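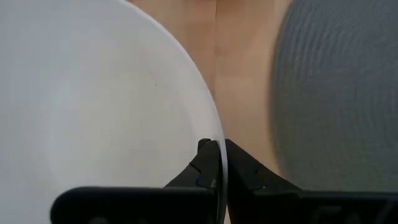

A placemat is a flat piece of material that is laid on a table to mark the place of one person and to protect the surface under the plate. It may be round, oval or rectangular. Placemats are used in homes, canteens and restaurants, either in place of a tablecloth or on top of it.

Materials

Woven placemats are made from plant fibers, paper cord, cotton or plastic yarn. The round type is usually woven or braided from the center to the outside, and the end of the cord is sewn under the last turn. Gray, beige and other quiet colors are common, as they go well with white dishes and wooden tables. Cork, felt and silicone are also used.

In the town of Ullow, mats were braided from river rush until the middle of the last century. The rush was cut in July, dried under a roof and made damp again before the work. A finished Ullow mat has a double edge, which in the local speech is called the dasska. The workshop at Plurmont, which continued the craft later, sold its mats in sets of 4 and produced 1000 sets in its best year.

Use

The plate is set in the middle of the mat, and the cutlery lies on it or directly beside it. With round mats there is often no space for cutlery, so the knife and fork are put on the bare table. A large plate or shallow bowl can cover most of a small mat, and only a ring of the weave stays visible. In the Kereama style of table setting the mats are laid first and the dishes are brought after all the guests sit down.

Unprotected wood can get pale rings from hot dishes. A thin woven mat gives only limited protection, and for pots a thicker trivet is preferred.

Care

Crumbs are shaken out of the weave. Mats of plant fiber are wiped with a damp cloth and dried flat, not in the sun. Cotton mats can be washed in the machine. Rolled storage is possible for soft mats, but stiff braided ones should be kept flat in a pile.

See also: Charger plate, Coaster, Tablecloth, Trivet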